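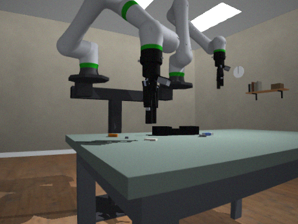 Two arms over the table, render

Posodura Boards > Ancient & Medieval > Roman night watches

ofarrah_no_relation
Reading up on camp sentries and I keep hitting the claim that a legionary caught asleep on watch was beaten to death by his mates. Every time? Seems a wasteful way to run an army.

suha.saab
It's in Polybius, book six. Four watches a night, each guard handed a little tablet, a cavalryman doing the rounds to collect them. Missing tablet in the morning, somebody's in strife. The fustuarium was the penalty on the books.

Sabbagh60
On the books, yes. So is the fine for riding a bike without a bell where I live. Polybius was a Greek hostage writing up the neighbours, and he liked them tidy.

suha.saab
He also knew the people running the army, which puts him ahead of both of us.

Sabbagh60
Knew the generals. I'd sooner hear from the bloke holding the tablet at 2 am in the sleet.

Marisol K
Different centuries are getting mushed together here. Polybius is mid-Republic. By the Empire you've got duty rosters on papyrus and men swapping shifts, and I'd bet paying a centurion to lose their name. Tacitus has the soldiers grumbling about exactly those payments.

ofarrah_no_relation
So the answer is bribery. Cheers, that I can believe.

suha.saab
The answer is read book six.

Sabbagh60
Read it in March. Still reckon half of them were asleep.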